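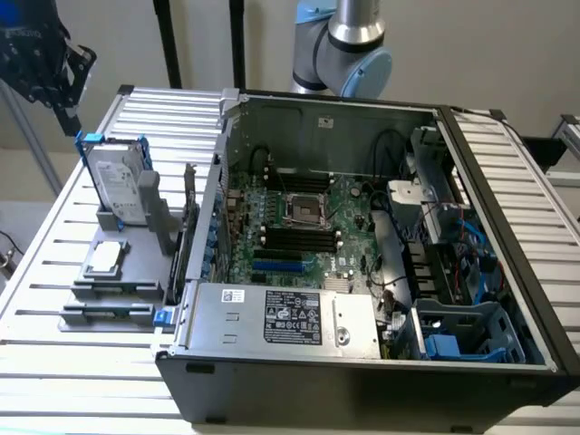
Storgate: cash seizure notices, cleaned up

README, last touched October 2022

Hi! If you landed on this page you probably want the table of cash seizures, so let me say first what's in it and then ramble about how it got that way.

Storgate is a list of 831 public notices in which a customs service, a border police force or an anti-corruption body said it had stopped somebody carrying undeclared cash. Airports mostly, some seaports, and a fair number of land crossings. One row per notice. I built it because I kept reading these little news items (cash in a suitcase, cash in a cereal box, cash sewn into a coat) and could never find out what happened to the money afterward. I still mostly can't, but at least the first half of each story is in one place now.

What you get

notices.csv is the main table, with 14 columns. Open it in any spreadsheet program.
outcomes.csv is the follow-up table. It's much thinner, and I'll come back to that.
sources.txt lists where each notice was published, with the link that worked when I saved it. Plenty of those links have died.
changes.txt is where I write down corrections.

The columns

id: a plain number. Gaps are rows I removed as duplicates. I don't reuse the numbers, so if you cited one it will stay put.
notice_date: the day the notice went out.
event_date: the day the cash was stopped, if the notice says so. Lots of them don't, and then it's blank. Please don't fill it in with notice_date! I did that in the first version and it made everything look like it happened on press office hours.
place_type: airport, seaport, land, rail or other.
place: name as printed in the notice.
direction: in, out, transit or unknown.
agency: whoever claims the seizure. When two agencies both claim it, I put both with a semicolon between them.
amount: digits only, as published.
currency: three-letter code.
amount_kind: exact, rounded or "more than".
hidden: yes, no or not stated. It's yes only when the notice says the cash was hidden. Money in an ordinary handbag is a no, even if the headline gets excited.
held: whether a person was detained, according to the notice.
language: language of the original.
note: my own words, short, sometimes grumpy.

I left out names of travelers on purpose, even when the notice printed them. Being stopped with cash isn't a conviction, and a good number of these people may well have had a receipt and a boring explanation. If you find a name that slipped through into the note column, write to me and I'll take it out that same day.

Mixed currencies

A traveler with three kinds of money gets one row per currency, and the rows share an id. So if you want to count notices, count ids. If you count rows you'll come out too high. I know this is annoying. The other way was a column full of little lists, and I tried that, and I hated it.

I don't convert anything to dollars. People ask for this more than anything else, and my answer is that the official rate and the street rate can be miles apart in some of these places, and I don't want to be the one choosing. Add your own rate and say which one you used.

How the notices were collected

I read them. That's the whole method for the older part. For the newer part I used Gralum, a small script of mine that checks press pages every morning and saves anything with words like cash, currency or undeclared in it. Gralum catches a lot of junk (cash crops, cash prizes, a cash register stolen from a ferry), so each hit still gets a look from me before it goes in.

Gralum understands 4 languages: English, French, Spanish and Portuguese. Everything else in the table came in by hand and is patchy. Please keep that in mind before you write that some region never seizes anything. It may only mean that I can't read its press releases.

Duplicates are found with Tiva, another script, which compares place, amount and date and shows me pairs that look alike. Same story, two press offices, slightly different totals: that's the usual case. I keep the earlier notice and mention the other one in the note.

About outcomes.csv

This is the sad part. A seizure makes a nice photo and a quick headline, while a court giving half the money back two years later makes neither. I searched for a follow-up to every notice and came away with far fewer than I'd hoped. When the outcome is blank, it means I didn't find one. It doesn't mean the money was kept, and it doesn't mean it was returned.

Things I'd be careful with

Don't use this to compare how corrupt countries are. Some agencies announce every envelope and others announce nothing at all, so you'd be measuring press offices.

Don't treat "more than" amounts as exact. Filter on amount_kind first.

Watch out for March. One agency published a big batch of old cases that month, all in one go, so notice_date has a lump in it. Use event_date there if you can.

Ten-fold errors happen. I found 10 notices where the headline and the body text disagreed by a zero. I went with the body and marked each one in the note, but there could be more where both are wrong in the same way and I'd never know.

Versions

The current one is the Rodrigues release. I name releases after streets I've lived on, which made sense to me at the time. It adds the rail category, fixes the currency codes for a batch of West African rows, and drops the old "suspicious" column, which was only ever my opinion.

Using it

Use it for anything you like, including paid work. Mention Storgate and the release name so people can check the same rows you did. If you publish something with it, I'd love a link!

Sending corrections

Open an issue with the id, what's wrong, and something I can read that shows it. A scan of a local newspaper is great. A court paper is even better. "I heard it was more" is fun, but I can't use it. I answer in batches, usually on a weekend with too much coffee, so give me a little time before you nudge.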